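Rondano Community Help > Cells and Fixtures > Setup

Gripper lands 4 mm off after I took it off and put it back on

tabletop_tyrant
Posted 2018-11-11

I look after a six-joint arm that picks lettered wooden blocks off a table and puts them back in a marked-out area. It is a training cell, so the blocks have no commercial value whatsoever, and yet I have lost more sleep over them than over anything that has ever paid my wages.

In September I took the gripper off to clean it. It's a two-finger Uvance, the black one with the tapered fingers. I put it back with the same screws in the same holes, and since then every pick has been 4 mm out. If the gripper points straight down, the error is always towards the back of the table. If I tilt the wrist, the error moves somewhere else. If I turn the last joint half a turn, it goes to the opposite side, as if it were being clever.

Things I have already done:

Re-taught the four pick points. They were fine until I asked for a different wrist angle.
Checked the base bolts. Tight.
Measured from the base edge to the near corner of the marked area. It is 455 mm, as it says on the setup sheet, so the table hasn't wandered off.
Swore at it.

I also have the cell in the Rondano simulator, and there it behaves perfectly, which I find smug of it. Is there a way to put this right without teaching every point again? There are 27 of them once you count the approach positions, and I have counted them, more than once, with feeling.

tabletop_tyrant
Edit: the adapter between the flange and the gripper is a Torkby plate. I mention it only on the grounds that somebody will ask.

oilcan_and_rag

Sounds like backlash. Replace the gearbox.

(Comment by tabletop_tyrant: The arm repeats to the same wrong place every single time. I'd have thought worn gears would at least offer some variety.)

(Comment by oilcan_and_rag: Suit yourself. Ours was backlash.)

second_shift_setter

We had this with the same sort of adapter. There is a locating pin on one side of the Torkby plate and a plain hole on the other, and you can get the plate on a turn out of place without anything complaining. The screws go in, the gripper looks square, and off you go to spend an afternoon blaming the software. Take it off again and see where the pin is.

While you're in there, wipe both faces. A bit of swarf under the plate will tip the whole gripper, and a small tip at the flange becomes a large one by the time you reach the ends of long fingers. Tighten the screws crosswise, a little each. I don't remember the torque for yours. It is in the Uvance booklet, which will be in the drawer everyone is certain they have already looked in.

If the pin is right and the faces are clean, then it's your tool settings and I'll leave that to someone with more patience.

ng_street_workshop

Someone with more patience reporting in. An error that turns with the last joint belongs to the tool. If the table or the base had moved, the error would stay put on the table whichever way you twisted the wrist. So leave your 27 points alone. They are very likely all right, and once you have re-taught them you will have two problems.

The tool centre point is the spot between the fingertips that the controller believes it is steering. Someone measured it once with the gripper fitted one way, and yours is now fitted a slightly different way. Do what second_shift_setter says about the pin and the swarf first, then measure the point again. My order of work:

1. Save a copy of the present settings with a name you'll recognise. "final2_new" is not such a name.

2. Put the arm in manual at reduced speed and clear everything tall off the table. Blocks can stay if they're out of the way of your pointer.

3. Fix a sharp pointer to the table inside the marked area. A scriber held in a block with a grub screw does nicely. A pencil in putty does not, though I admire people who try.

4. Rehearse the awkward tilts in the simulator before you do them for real. What you want to see is how close the fingers and the gripper body come to the table when the wrist is leaning over. In my simulated cell I bring the arm down with the gripper tilted until the long pale tip of the nearer finger is just above the tabletop, and look at it from low down at the side. The line of the marked area runs in front of the two blocks standing together, so you can see which side of it you've ended up on. The R block is outside the line, nearer the front edge, and that is where I leave it.

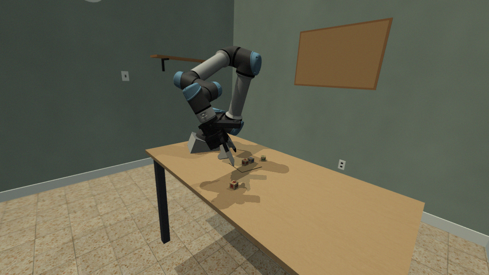 5. On the real arm, bring the tip to the pointer from four clearly different angles and store each one. Make them properly different. Everybody picks four polite little leans that are nearly the same, and the controller then does its sums on nearly nothing. Have the fingers fully closed each time, and use the same spot where the tips meet.

6. Let the controller work out the new tool point and look at the residual it gives you. If it's over 3 tenths of a millimetre, throw away the worst touch and do that one again.

7. Turn the last joint while holding the tool point on the pointer. The tip should stay where it is. If it draws a circle, go back to step 5 and be more extravagant with your angles.

8. Copy the new values into the simulator as well. Yours behaves perfectly only for want of ever having its gripper cleaned.

9. Run one pick at low speed with your hand near the stop button, then the rest.

Scratch a witness mark across the flange, plate and gripper before you next take it apart. A felt pen will do if the thing is under warranty and you're nervous.

(Comment by tabletop_tyrant: Pin was in the wrong place. Also swarf. Also, I'm sorry to say, a very small washer that I had reported missing. Put it all back properly and the error went down to almost nothing before I'd touched a setting. Doing the four touches anyway, tomorrow, with a scriber.)

(Comment by oilcan_and_rag: Would still check the gearbox.)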